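3.2 Materials and layout

The knitted pieces were taken from mixed household laundry collected at the Prurkthorpe site in January. Of the 200 items sorted, most were small garments, and the long knits were handled as a separate group. Long knits are harder to store than woven cloth of the same size. They stretch under their own weight, and the folded edge does not hold a crease. In the Hokden guide they are laid out flat at full length before any fold is made, and we kept to that rule.

Each long piece was placed directly on the floor – a table of the usual depth is too short for it. Small items were set on top of the long piece, near the middle, so that the larger knit could be folded over them as a wrap. Figure 2 shows one such layout.

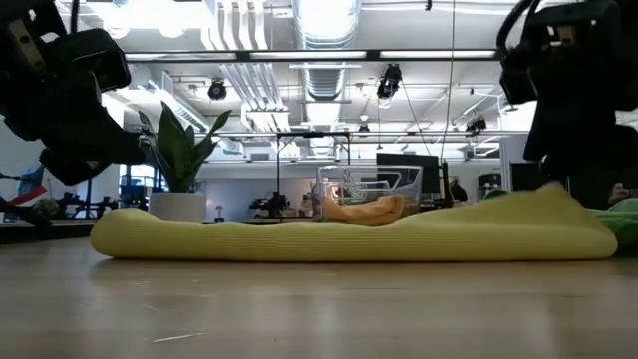 Figure 2. Long yellow knitted fabric laid flat on a wooden floor, with a smaller peach-orange piece loosely folded on top near its center.

Ribbed knits kept a slightly puffy profile even when spread out, and the ends were often higher than the middle. In Figure 2 the right end of the yellow fabric rises a little in this way. Pressing the ends down by hand before folding made little difference to the height of the finished bundle. Pulling the piece lengthwise did reduce the height, but it also narrowed the fabric, and the small item was then no longer fully covered.

We therefore recorded the length of each piece only after it had rested for 2 minutes. Items that still changed length after that time were moved to the loose group described by Šimek and are not included in the fold counts in Section 3.3.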